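Home Docs Teleoperation Tickets Status Sign in

Ticket 388: Right follower lags leader during mug tree demos
3 min read

Opened by: Deolinda Gouveia, Brondemwood bench
Assigned to: Benedito Mendonça, Pratari support
Priority: medium
State: resolved, watching

Problem

We are recording the kitchen set by remote control, two leader arms driving two follower arms. Left side is fine. On the right side the follower starts each demo in step with the leader and then falls behind. By the time the operator is reaching for a mug handle the delay is big enough to feel, and she overshoots the peg. Started Monday after lunch. Episodes before 223 look normal when I replay them.

Already tried: restarted the Magalhães recorder, swapped the leader USB cables left to right, rebooted the workstation. The lag stayed on the right follower every time.

Table layout is the standard one from the task sheet.
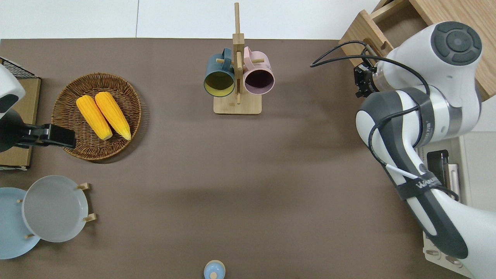

Bench view from the head camera: both mugs on the tree, corn in the basket, right arm over its side of the table.

Reply, Benedito Mendonça, 10:15

Thanks. Swapping the leader cables was the right first test and it clears the leaders. Please send the recorder log for one bad episode and one good one, and the contents of the follower config file for each arm. Don't delete the bad episodes yet.

Can you also check whether the cable along the right forearm pulls tight anywhere when the wrist turns in toward the tree? Move it by hand with the motors off.

Reply, Deolinda Gouveia, 11:40

Logs and configs attached. Moved the arm by hand through the whole reach, no pulling and no stiff spot. Reseated the connector at the base too. Same lag on the next demo.

Reply, Benedito Mendonça, 13:05

Found something in the configs. The left follower has a command queue limit of 2. The right one has 300. With a limit that high the arm works through every old position before it gets to the new one, so any short stall on the bus adds delay that never clears until the episode ends. This matches what you see: good at the start, worse toward the end.

Steps:
1. Stop the recorder and park both arms.
2. Open the right follower config and set queue_limit to 2.
3. Save, then restart the follower service only.
4. Record three test demos of the right mug and replay them against the leader trace.

Do you know when the file was changed?

Reply, Deolinda Gouveia, 14:30

Done. Three test demos, follower stays with the leader the whole way. The operator says it feels like it did last week.

The file was changed on Monday. We copied the right arm settings from the Buddale bench, where they play back saved paths and don't drive live. My mistake, I only meant to bring over the joint limits.

What should I do with the episodes from 223 on?

Reply, Benedito Mendonça, 15:10

Mark them "delay" and leave them out of training. The right arm actions and the camera frames are fine separately, but the operator was correcting for the lag and those corrections are in the data. The plate and corn demos need the same mark if they were recorded with that config.

I'll leave this open until you have a full session recorded with no lag warnings.

Contact support | © Pratari | Back to top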